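Research › Workplace Layout Studies › Perforated Panels in Shared Workshops

Last updated: December

By Raymonde Li and Khoa Lò, Gavurstead

3. Materials and setting

3.1 The panel

The study was carried out in the shared workshop at Gavurstead, where perforated panels replaced closed cupboards as the main means of keeping small parts and controls within reach. The change was made at the request of the people who use the benches, who had reported that parts were often put back in the wrong drawer. Panels were chosen over open shelving so that every item would have a fixed place on a vertical surface and could be seen without moving anything else.

Each panel is lit from the rear. The lighting was part of the original fit-out by Wiltetti and was kept for the study, although two of the authors (Zhong and Tạ) argued for a plain wall behind. Their concern was that a bright pattern of holes would compete with the items hung in front of it. The question is taken up again in Section 3.3.

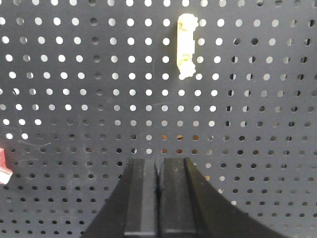 Items were assigned to positions by Hằng Tạ before the first session, and no labels were used. Assignment followed a simple rule: long items hang upright, and no item may share a column of holes with its neighbour. The cream-coloured piece with a thick, knobbly end above and below is a case in point, hung upright over several columns of holes. Its pale colour stands out well from the charcoal board, and participants named it more often than any other item when asked what they remembered of the layout. Darker items were recalled less often, and the difference was greatest among people who had used the workshop for less than one season.

Over the study period, 325 returns were recorded. A return was counted as correct when the item went back to its assigned position and as displaced when it was hung anywhere else on the same panel. Of the full number, 30 were displaced. Items left on a bench were logged separately and are not considered in this section.

3.2 Viewing angle

A panel that reads clearly from the front may be much harder to use from one side. Benches in the workshop stand at different angles to the wall, and several users must reach for an item while facing partly away from it. Đức Thái therefore asked participants to point out assigned positions from the side as well as from the front.

Position along the row was judged less well from the side. At a steep angle the openings in the panel seem to crowd together toward the far edge, and the rows become difficult to follow by eye. Where the light comes through, the openings are plain to see; where the surface tilts away from the viewer they close up into dark dashes. Participants told us that they had stopped counting openings and were judging distance from the nearest hung item instead. We regard this as a sensible habit, but it depends on the neighbouring item being in its own place.

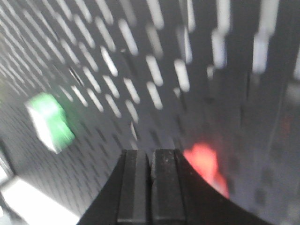
3.3 Controls mounted among stored items

The second part of the work concerned push buttons. The Cetex layout, drawn up by Zhenhua Zhong, places buttons on the same kind of surface as stored parts. The earlier Kekana layout kept all controls in a separate box at the end of the bench, where they were easy to find but out of reach for anyone working at the far side. Users of the older layout had asked more than once for the controls to be moved.

Colour carries most of the meaning in the newer arrangement. Figure 2 shows two red mushroom-style buttons, one well above the other toward the right of the panel, and a white button with a green ring near the centre. The large round openings posed a greater difficulty. With light behind them they are bright white discs, and in a quick glance they can be taken for the white button, whose green ring is then the only clear mark of difference. Three participants raised this without being asked. The red buttons drew no such comment.

We considered covering the openings with dark caps, but left them as they were for the length of the study so that results from all sessions could be compared. The concern raised by Zhong and Tạ about rear lighting was in this respect well founded. It applied less to the hung items, where a lit panel appears to have helped people see the outline of a part.

Figure 2. Buttons and small white fittings on the backlit panel.

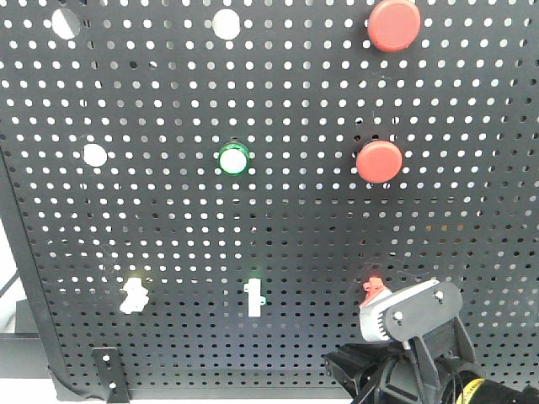 3.4 Limits of the setting

The findings come from a single workshop, and the people who took part already knew one another and the room. Daylight was not controlled. Sessions held in late afternoon relied almost wholly on the rear lighting, and returns made at that time have been marked in the record so that they can be examined separately in Section 4.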